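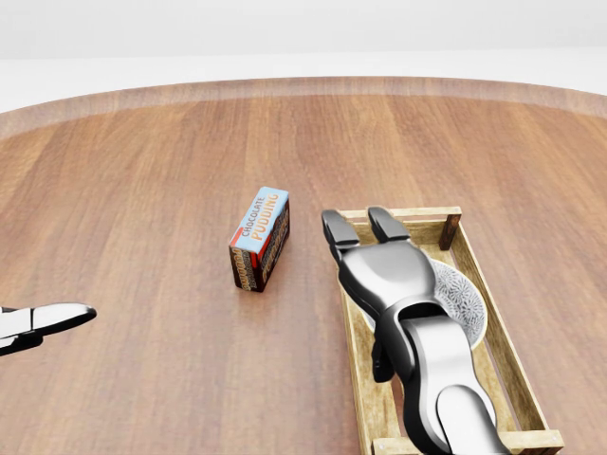
**Drallari puts its simulated table cell back in service**

Pikine, 7/26/26. The Drallari workshop has reopened Tenis, the simulated work cell where its two-armed robot learns to move kitchen items on a table. The cell was closed for four days while the staff repaired the right hand and set up the table again from the beginning.

Tenis exists only in the computer, but the workshop looks after it in the same way as a real machine. It has a service book, a list of spare settings and a rule that the cell must be closed when a joint gives wrong values. Such values were noticed this month in the right wrist. The hand reported that it was level when it was in fact tilted by a small angle, and the fingers then arrived too low at the objects.

The fault was first taken for a problem of the table height, and one full day was lost on this idea. Later the staff compared the wrist with an older copy of the cell and found that its zero position had moved after an update of Calado, the program that drives both arms. Calado had read the file of the right arm correctly but had applied the wrist correction twice. The update was taken back and the zero position was entered again by hand.

After the wrist, the fingers were checked one after another. In total 11 joint settings were changed. Most of the changes were very small. The largest one was in the thumb, which could close too far under the palm and sometimes passed through the edge of a plate without any contact being reported. The limit of the thumb is now set earlier, and the contact surface of the fingertips has been made a little thicker.

The table was also put in order. The cell uses a wooden crate, a box of chocolate pudding and some tableware, and each of them has a weight and a friction value which somebody must enter. The value for the pudding box was too low, so it slid away when a finger came near to it. It has been corrected with the help of a real box and a kitchen scale. The slats of the crate caused a different trouble: the computer spent much time on the narrow gaps between them. For contact the floor of the crate is now treated as one flat board, although it still looks the same on the screen.

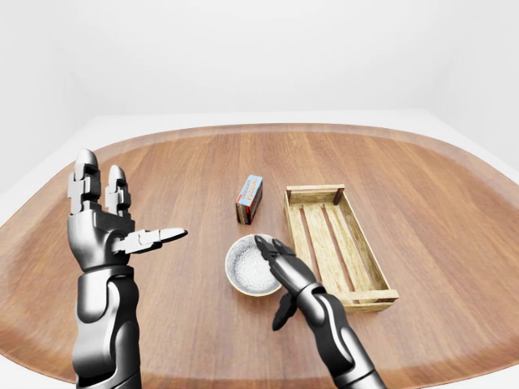 *Inside Tenis: the black fingertips of the right hand at the rim of the bowl.*

Before the cell was opened again, it had to run for 24 hours without a stop. During this test it made over 1000 short movements with the right hand, and the wrist value was written down after each one. The workshop says that the value stayed inside the permitted range for the whole test. One warning appeared in the night and came from a full disk, so it was not counted as a fault of the arm.

The left side was not changed. Its service is planned for August, together with a new check that compares the zero positions of both arms each time the cell is started. If the check finds a difference, the arms will stay still and the operator will receive a message with the name of the joint.

Teams in Pikine that have their own copy of Tenis are asked not to install the last update of Calado until a corrected one is published. Those who have installed it already can copy the old wrist file back from the service folder and start the cell again. Recordings made with the wrong wrist value should be marked and kept in a separate folder.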